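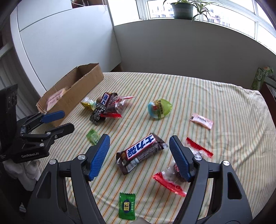

Page last changed 11 Jul 2021

Kuner 848 Horizontal Flow Wrapper
Supplied and serviced in Canada by Himard Packaging Equipment

The Kuner 848 is a single-lane horizontal form-fill-seal machine for solid, regularly shaped products: chocolate and cereal bars, individually wrapped candies, biscuits on edge, soap and small hardware. It forms a continuous tube of film around the product, closes the tube with a fin seal along the underside, and crimps and cuts each end. It replaces the Kuner Duan, which is no longer built. Parts for the Duan remain available from stock.

The 848 is intended for plants that run several formats on one shift. Plants running one format continuously should look at the Urnar series, which has a faster rotary head but takes considerably longer to change over.

Operation

Product is placed on the infeed by hand or delivered from an upstream conveyor. Pusher lugs on the infeed chain set the pitch between items and carry them into the forming box. Film is drawn from the reel over a dancer arm and folded around the product in the forming box. The two film edges meet below the product, where the first pair of fin wheels pulls the web, the second pair seals it and the third pair lays the fin flat.

The tube then passes to the end-seal station. Upper and lower heated jaws rotate together, crimping the trailing end of one pack and the leading end of the next in a single stroke while a knife set into the upper jaw separates them. Finished packs leave on a flat discharge belt.

Infeed chain, film feed and end-seal jaws are on separate servo axes. Cut length is set at the operator panel. A photo-eye reads the registration mark on printed film and corrects the cut position on every pack, so that the panel artwork stays centred between the crimps.

Specifications

Model: 848
Configuration: single reel, single lane, left-to-right standard, right-to-left to order
Infeed working height: 926 mm, adjustable at the levelling feet
Maximum connected load: 3,763 VA
Stored product recipes: 16
Sealing method: heat seal, fin and end
End-seal pattern: vertical serration standard, horizontal serration to order
Cut edge: zigzag standard, straight to order
Frame: painted steel
Product contact surfaces: stainless steel and food-grade acetal
Guarding: interlocked polycarbonate covers over film feed and jaws
Panel languages: English, French, Simplified Chinese

Output depends on pack length, film type and how consistently product arrives at the infeed. We do not publish a maximum rate for the 848. Send samples and a reel of the intended film and we will return a measured figure with the quotation.

Film

The standard jaws are suited to heat-sealable polypropylene, coated polypropylene and polypropylene laminates, either clear or printed. Metallized laminates can be run without modification. Cold-seal film requires the cold-seal jaw set and unheated fin wheels, which are ordered as one kit. Polyethylene film cannot be run on this machine.

Film should be slit with clean edges and wound at even tension. Telescoped reels will wander in the forming box and produce an uneven fin. Reels stored in an unheated warehouse should be brought into the packaging room the day before use. Static is a common cause of mistracking during the heating season, and an ionizing bar is recommended for any room without humidity control.

Forming boxes

Each machine ships with one adjustable forming box. The adjustable box covers most rectangular bars, and width and height are set with hand knobs against an engraved scale. Fixed boxes are machined to a single product size. They give a tighter tube and a more repeatable fin, and are the better choice for small candies and for any product with a rounded top. Drawings for fixed boxes are prepared from physical samples only. Please do not send dimensions alone.

Changeover

A change between stored products involves the following:

Recall the recipe at the panel.
Set or exchange the forming box.
Adjust the infeed guide rails to the new product width.
Set the end-seal jaw height with the handwheel at the rear.
Thread the new film if required and confirm registration.
Run empty packs until both end seals are acceptable, then introduce product.

Jaw height is the setting most often missed. The centreline of the jaws should sit at half the product height. If it is left high, the lower film wrinkles at the crimp and the pack will leak at the corners.

Options

Empty-pack prevention (the film feed stops when no product is detected)
Misplaced-product detection at the jaws
Thermal transfer date coder, mounted on the film path
Gas flush lance with flow meter
Tear notch cutter
Euro-slot hole punch
Powered reel lift
Cold-seal kit
Extended infeed, supplied in one-metre sections

The gas flush lance must be specified at the time of order. All other options can be fitted in the field.

Installation

The machine is shipped assembled, with the infeed detached. A level concrete floor is required. Allow clear access along the operator side and enough space at the rear to change reels. Compressed air is needed only for the hole punch and the date coder. The electrical panel is inspected and labelled for use in Canada before it leaves our shop. The customer is responsible for the disconnect and the supply to it.

Maintenance

Brush the jaw serrations with the brass brush supplied at each shift end, while the jaws are warm. Do not use a steel brush or scraper. Check the knife for nicks weekly and turn it when the cut begins to string. The knife has two usable edges. Grease points are marked in yellow and listed in section four of the manual. Fin wheel bearings are sealed and are replaced as a unit.

Spare parts kits are offered at two levels. Kit A contains knives, heater cartridges, thermocouples and belts. Kit B adds a jaw pair, fin wheels and a spare photo-eye.

Ordering and enquiries

Units ordered now are scheduled for delivery in October. Application questions and sample trials are handled by Shengli Cui at the Himard service desk. Include the product, the film specification, the required pack length and the direction of flow with any request.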